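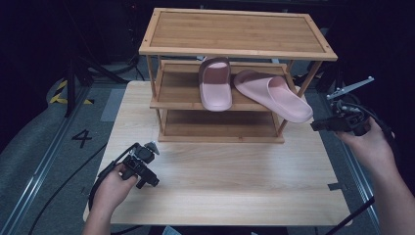 Tsikata, May

Progress report on the Favov household handling project: demonstration visit

1. Purpose of the visit

The grant agreement calls for one open demonstration before the second payment is released. It was held at the Tsikata site and ran from 10 a.m. to mid-afternoon. Guests came from the funding office, from Povex (which supplies the gripper hardware) and from two local technical colleges. This report covers what was shown, what was asked, and what changes to the work plan follow from it.

2. What was shown

The morning was given to data collection with the hand-held grippers. An operator works with one gripper in each hand, and both are wired to the recording equipment. The task set shown was footwear storage, done on a wood-grain tabletop at station 4, with a three-level wooden shoe rack and a pair of pink slide sandals. The target for this task is the middle shelf. A placement is accepted when both sandals lie side by side, parallel to the depth of the shelf, with no part past the front edge. If one sandal is at an angle or sticks out over the edge, the operator corrects it within the same recording. Corrections are kept in the data and labeled, as agreed in the first report.

Slides were chosen over laced shoes for the first footwear set. The wide strap offers a clear place to grip, and the open shape leaves room for a jaw to enter from either end. The difficulty is in the last few inches. The posts at the corners of the rack limit the angle of approach, and the shelf above limits how high the gripper can be held while the sandal is let go. Operators tend to release early and then push the sandal square. Guests from the colleges asked whether this pushing motion should be treated as a fault. Our position is that it should not, provided that the rack does not shift.

The afternoon covered the Urance software, which checks each recording for dropped signals and marks the start and end of every grasp. It was shown on stored data only. A live run had been planned but was withdrawn when the new release failed its own start-up check. The previous release was used instead.

3. Status against plan

Footwear storage: 800 accepted recordings are due by the end of the period. Collection is on schedule.

Other tasks: 19 task types are listed in the work plan. Eight are complete. Folding of small towels is behind, mainly for lack of operator hours.

Operator training: the written guide has been revised and is in use at all stations.

4. Points raised by visitors

Cable handling drew the most comment. The cables pull on the wrist when an operator reaches across the body, and one guest who tried the grippers reported this within minutes. Povex has offered a lighter cable for trial - no cost to the project - and we have accepted.

The funding office asked for a clearer account of rejected recordings. These are currently deleted after review. From next month they will be stored with a short reason code, and the totals will be given in each report.

One college asked for access to sample data for teaching. The grant terms allow this after the midpoint review, so the request has been noted and held until then.

5. Budget

Costs for the visit were met from the outreach line and stayed within it. No transfer between lines is requested.

6. Next steps

Begin the cable trial at station 4. Add a second rack with closer shelf spacing to the footwear set. Move operator hours to towel folding until that task is back on plan. Repeat the Urance start-up check with the supplier present, and report the result separately.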